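Swim bag notes, and the pool at Skovham

September 2025

Quick one, have to be out the door in 10 minutes. Signed up for the adult lessons at Skovham. Yes, finally. I'm 74 and my doctor has been on me about it forever. Guido Grasso talked me into it over coffee at Carbone, he swims 600 yards before breakfast and looks great, the jerk.

First lesson: cold. Loud. Loved it. Swallowed half the shallow end. Teacher very patient with me, kept saying blow bubbles, blow bubbles. Blew bubbles.

What I learned so far

Goggles first. The cheap pair leaked, bought new ones in Sellstead, much better. Eat somthing small an hour before, not a whole sandwich. Flip flops, the tile is slick. Lockers take 2 quarters and you don't get them back.

Towels. I used to bring a skimpy one and shiver all the way to the car. Big and thick is the way to go, dark color too, hair dye and chlorine are hard on the pale ones. Wash before first use, skip the fabric softener, hang it up teh minute you get home. 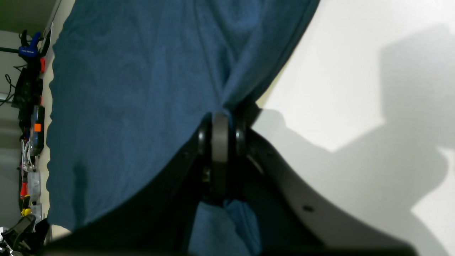 Next up

Floating on my back. Scared of it, going anyway. Then breathing to the side, which Guido says takes weeks. Maybe the deep end by October. More when I have it, keys, bag, gone.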